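The county clerk sent our town 300 extra ballots in November and we still ran short at the Bralley Road fire hall. I worked the check-in table there, my third time doing it, from 5:30 in the morning until the last voter left.

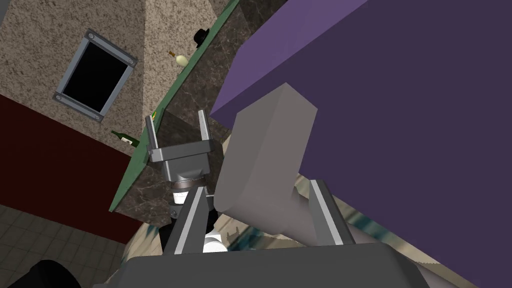
Turnout by noon was already past what we saw all day in the primary. The line went out to the parking lot, and 46 people were in it when the polls closed. They all got to vote - state law says if you're in line, you stay in line.

The count for the water board seat came out 3 votes apart, so there will be a recount.

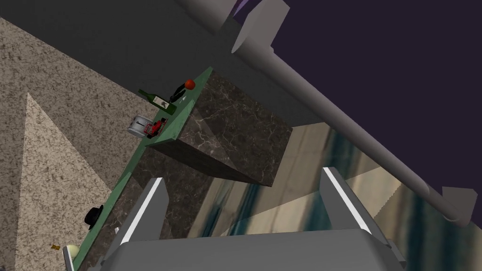 Daryna Boiko wrote in to say her precinct had only one working scanner and she waited 74 minutes. I've asked the clerk about that and will post what I hear.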